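How to oil a wooden worktop without falling for the extras

Most advice on oiling a worktop is written by people with oil to sell. I fitted my first timber top in a rented workshop in Flellenville and followed the leaflet that came with it, which asked for a cleaner, a primer, a base oil, a top oil and a monthly refresher spray. I bought the lot. The kitchen top I did afterwards had one tin of plain oil and some old T-shirts, and I can't tell the two apart by eye or by hand.

What you need

One tin of worktop oil, or Danish oil if you already have it
Sandpaper in 120 and 180 grit
Lint-free cotton rags
A bucket of water for the used rags
A vacuum cleaner with a brush head

You do not need a special applicator. Gelleo do a foam pad on a handle that is sold as giving a "professional lay-off". I tried one on half a top and it left more oil standing on the surface than a rag does, so I then had to wipe it off with a rag.

Check the wood first

Drip a little water on the surface and go and make a cup of tea. If the water is still sitting in a bead when you come back, the old finish is doing its job and you can leave it alone. Shops tend to skip this test. If the water has soaked in and left a dark patch, let it dry overnight and carry on.

Look along the joins between the planks too. A gap you can get a fingernail into wants gluing before any oil goes near it, as glue holds badly on oily timber.

Sanding

Start with the 120 and work along the grain. Keep the pressure even and don't dig at stains, or you will end up with a dip that catches the light for years. Move on to the 180 when the surface feels the same all over.

You will find people online insisting on 320, 400 and even 1000 grit. I have my doubts. Very fine paper polishes the wood, and polished wood takes in less oil, so you spend an extra afternoon making the next step work less well. The 1000 grit sheets are fine for car paint.
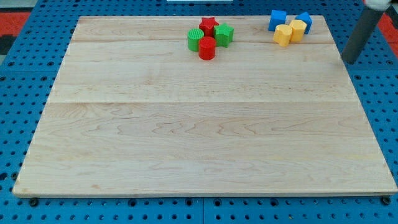
Does pale wood need a different oil from dark wood?

The same plain oil will do for both, though any oil deepens the colour a little and you notice it more on pale timber, so try it on the underside first. "Light wood" versions cost more and often have a touch of white pigment in them, which can look chalky in open grain.

Putting the oil on

Vacuum the dust, then wipe over with a barely damp cloth and let it dry. Pour a small amount of oil on a folded rag and rub it in along the grain. It should look wet but never puddled. Leave it for as long as the tin says before wiping, then take a clean rag and wipe off everything that will come off. Wipe harder than feels right. Nearly every sticky worktop I have been asked to look at was made by somebody who thought leaving more on would protect it more.

Let it dry, then do it again. The tin from Woltach that I use says 5 coats for a new top. I stop at three, with a further two round the sink, and the water test says that is enough. If yours says otherwise, add another.

Don't forget the underside and the cut ends. A top sealed on one face only can cup, and end grain drinks oil faster than anything else. Do these before the top is fixed down if you have the choice.

The rags

This is the one warning on the tin I take entirely seriously. Rags soaked in drying oil can heat up and catch fire by themselves if they are left in a heap. Put them in the bucket of water as you finish with them, then spread them flat outdoors, one layer thick, until they are stiff.

Looking after it

Wipe up spills, use a board for cutting and a trivet for hot pans. Ordinary washing-up liquid, well diluted, is a perfectly good cleaner. The Cabello care kit costs more than my oil did, and going by the label the spray is mostly water with a bit of soap and an orange smell.

As for how often to re-oil, ignore anything that gives you a fixed date. Do the water test when the surface starts to look dull. My own top got a fresh coat round the tap in August and the rest of it hasn't been touched since. A dry patch can be done by itself with a light rub of 180 and a single thin coat, feathered out at the edges.

Black marks around the tap are usually water and iron. Sanding may shift them if they're shallow. Deeper ones need oxalic acid, with gloves and the windows open, and you should read the packet properly before you start.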